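Kenthorpe Round Glass Table Topper

Item no. 3090

Tempered clear glass top for round dining and side tables. Lays directly over a tablecloth or bare wood and keeps crumbs, cup rings and sticky spills off the surface underneath. Sold as glass only. Table and cloth are not included.

Overview

The Kenthorpe topper is made for households that eat, snack and work at the same table. A patterned cloth stays in full view and does not have to come off for washing after every meal. Most marks wipe away with a damp cloth and a drop of dish soap.

The edge is ground and polished all the way around – there is no bevel and no metal trim to collect dirt. The glass is clear, with a faint green tint visible at the edge, as is normal for this type of glass. If you need a tint-free edge, ask for the low-iron version when you order. It ships from our second warehouse and takes longer.

Snack wrappers, paper bags and small boxes can sit on the glass without leaving grease on the fabric. Clear them off before wiping, and brush salt and sugar into your hand first. Dry grains dragged under a cloth are the most common cause of fine scratches.

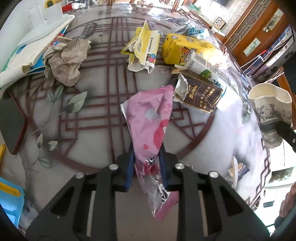
Fitting over a tablecloth

Iron the cloth and let it cool fully before the glass goes on. Center the pattern now, as it is hard to shift later. Two people should lift the glass, one on each side, and lower it straight down. Do not slide it into place.

On bare wood, use the clear bumpers supplied. There are 12 in the bag. Space 11 evenly near the edge and put the last one in the middle. Over cloth, leave the bumpers off.

Measuring

Measure straight across the widest part of the table in 2 directions. If the numbers differ, order to the smaller one. Send both numbers with your order and we will confirm the size before cutting.

Care

Do not put pans straight from the stove on the glass. Use a trivet. Avoid scouring pads and powder cleaners.

Goes with

Castari cotton tablecloth, round
Santoso cork trivet
Haniver replacement bumpers, clear

Delivery and returns

Glass is packed flat in foam and needs a signature. Check it before the driver leaves. Cut-to-size orders cannot be returned unless damaged. Orders placed in November may ship later than the date shown at checkout.

Size questions go to Dineo Mokoena at the order desk. For damage claims, write to Ebenezer Asamoah and attach a photo of the carton label.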